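Skallitz Lab Newsletter
September 14, 2022

Planner and perception: what changed in Trutent 20

Trutent 20 went onto the two-arm platform last week. Most of the work is in the motion planner and the panel reader. The arm firmware is unchanged, and configs from the previous build load without edits.

Planning near the door rim

The old planner treated the washing machine as one convex box. That was fine for approach moves and useless at the door, where the box filled in the opening and every goal inside it was rejected as a collision. The new model splits the front into a flat face, a ring for the rim and a hollow volume behind the ring. Link-to-rim distance is now checked against the ring mesh, with a separate margin for the last link of each arm. The margin is a parameter (rim_clearance) and can be set per arm.

Both arms are planned in one query. The arm at the door gets its trajectory first and the other is solved around it, with a hold posture as the fallback if no path is found within the sample limit. The limit is 3000 samples by default. On the recorded set of 622 start and goal pairs, 63 still hit the limit. Nearly all of those have the left elbow close to the central column, and Anas Benjelloun is looking at a better seed posture for them.
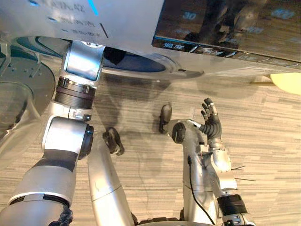 Panel reader

The control panel is glossy and angled, and from the head camera it acts as a mirror. Reflections were being passed to the text stage as candidate symbols. The reader now rectifies the panel region first, then compares several head poses and drops anything that moves against the panel plane. Lit symbols such as the "30" and printed labels such as 温度 (temperature) go through separate thresholds, as blue on black and white on black need different exposure.

The reader returns label positions in the panel frame, so Skovatus task scripts that used image coordinates need to be updated. The conversion helper is in the tools folder under Ezzat.

Known issues

The self-filter does not model the external cable on the right arm. A loop of cable can show up as an obstacle in front of the forearm and trigger a replan. Raising the filter padding hides it but also removes real points near the hand.

Joint state logs and camera logs use different clocks when replay is started from the command line. Start replay from the launch file until the fix is merged.

The next build is planned for December. Send failing plans with the full scene file attached, not only the trajectory.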